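3.2 Coding of caregiver responses

Families enrolled through the Ponora home-visiting network were recorded during shared meal preparation, a routine chosen for its frequent turn-taking. Of the 121 families enrolled, all contributed at least one session. Coders divided each recording into episodes, defined as a child's bid for attention and the caregiver's next action. This produced 2,031 episodes for analysis.

Each episode was assigned to one of three response types: contingent, delayed, or absent. A response was contingent if it began within 3 seconds of the bid and referred to the same object or activity. Coders used the Stutholm manual, with the Zurkance supplement for children who were not yet speaking. Bids made while the caregiver was handling a knife were flagged and analyzed separately. 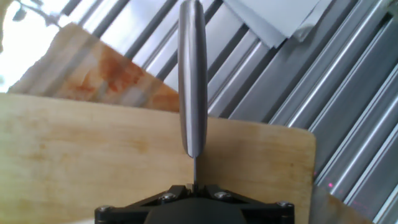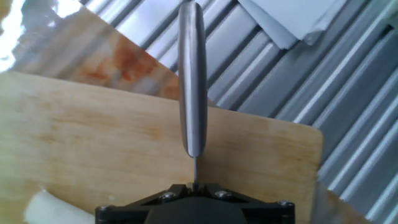
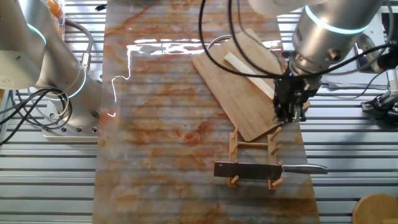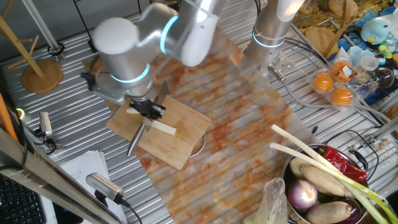
Figure 3. Food preparation workspace; views differ in position and distance.

Disagreements between coders were settled by joint review before scores were entered. Sessions with fewer than 9 codable episodes were kept in the descriptive tables but left out of the growth models. Scores on the Awad Parenting Stress Form were entered as a covariate at baseline only, as the follow-up form used a different response scale.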